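The Skellatar open day

I almost skipped it. The Skellatar workshop in Brastivville opens its doors once a year, the parking is terrible, and I had a pile of laundry waiting for me. But my nephew had been asking about robots since October, so off we went, and I'm so glad we did!

They hand you a sticker at the door with a visitor number on it. Ours were 484 and 485 and he wore his to bed that night. Downstairs is mostly the Fakidine people showing off a label printer (fine, loud, free candy), and then you go up a flight of metal stairs to the room where the small arms are. That's where we spent almost the whole afternoon.

I expected big orange factory things behind a fence. These are little desktop arms, white plastic and black motors with the wires hanging right out in the open, and you can stand close enough to hear them whine. The job at our table was putting toy bricks in a rope basket. It sounds so simple, and my nephew said so, loudly, and then he got to drive one himself with a second arm you hold in your hand. He went very quiet after that. It's hard! You think you're lined up and you're a whole inch off.
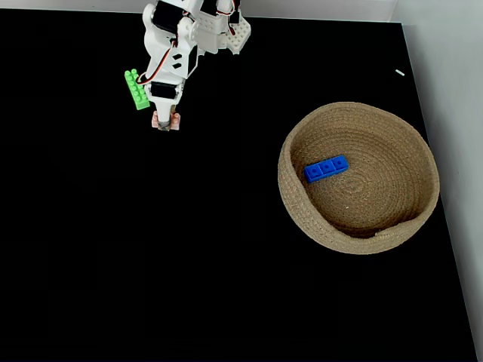

Constanza Bustos said the bricks are tougher than they look, and that newcomers nearly always come in at the wrong angle and end up pushing them across the table. A brick lying crooked means turning the wrist first and only then going down, and she told us to stop staring at the arm and watch the gap between the fingers. That helped me a lot. It helped my nephew less, but he's eight and he was going for speed.

I asked what they do with all of it. Every run gets saved, good or bad, and they had 3046 of them before the doors opened that morning. The software that learns from them is called Triệu, and later on they let it take a turn by itself. It was slower than me and a lot calmer. I caught myself leaning sideways like you do at a bowling alley.

Bring a snack if you go next year, the coffee line was endless, and get upstairs early. The sign-up sheet for driving the arms was full by the time we left.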